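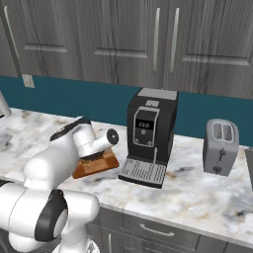 Speaker notes. Kitchens talk, 30 minute slot, Wednesday after lunch

Slide 1, title
Wait for the door to stop banging. Say hello. Thank Hjørdis Åberg for the invitation and for pronouncing my name three different ways in one introduction.
Title is "Where Do You Put the Toaster?" Leave it up a while. People like a question they already have an opinion on.

Slide 2, who I am
Keep it short. I design kitchens at Himitz. Before that I sold kitchens, and before that I rented one with a single outlet, behind the fridge. The outlet explains my career better than the degree does.

Slide 3, the show kitchen
Ask for hands: who has a big stretch of counter? Keep them up if you can see it right now in your mind and it's clear. Most hands go down. Pause there, let them enjoy it.
Point: we sell people a counter and they buy a shelf. Mail goes on it. A bag of potatoes goes on it. Somebody's bike helmet has lived on mine since May.

Slide 4, the Cunha house
Family of four, remodel, lovely people. They asked for more counter. We gave them more counter. I went back 7 months later and they were chopping onions on the same little patch next to the stove, elbows in, exactly as before.
Don't name the street. Eduardo Peixoto did that in the rehearsal and his aunt turned out to live there.

Slide 5, the diary
We asked 388 households to keep a one-week cooking diary. Read out two entries, no more:
"Made soup. Moved everything to the left."
"Made toast. Moved everything back."
Explain that people wrote down where they stood when they cut, mixed and plated. Nearly 30 of them drew a map without being asked. One map had a compass rose.
If somebody asks about the sample, say yes, they all volunteered, so they are people who enjoy filling in a diary. Bear that in mind and move on. Gregor Ogilvie will want to discuss this. Offer him coffee.

Slide 6, what we found
Most prep happens between the sink and the stove, in whatever gap is left. The island gets groceries and homework. The far corner gets the stand mixer, which gets dust.
Go slowly here. Last time I rushed it and Rui Rebelo had to ask me what the finding was.

Slide 7, what we do now at Himitz
Draw the prep gap first, then fit the rest around it.
Put outlets where the appliances end up, even when this ruins the tile pattern.
Give the mail a drawer. It will not use the drawer, but the drawer can hold batteries.
Ask the client to make us a sandwich in the old kitchen before we measure anything. Best meeting of the whole job and you get a sandwich.

Slide 8, the objection
Salvador Serrano's line: "Clients don't buy a gap, they buy a photo." He's right, and his kitchens outsell mine. Say so cheerfully. Then show the Reltis apartment, small room, 7 cabinets, dull as a shoebox, and the owner cooks in it every night.

Slide 9, questions
Likely ones:
Open shelves? Fine if you own matching bowls and a duster.
Induction? Yes. Don't get drawn in, there goes the afternoon.
Where do you put the toaster? Next to the bread. If time is short, skip straight to this one.
Handouts are on the table by the exit. Leave the clicker for the next speaker, it went home in my pocket last year.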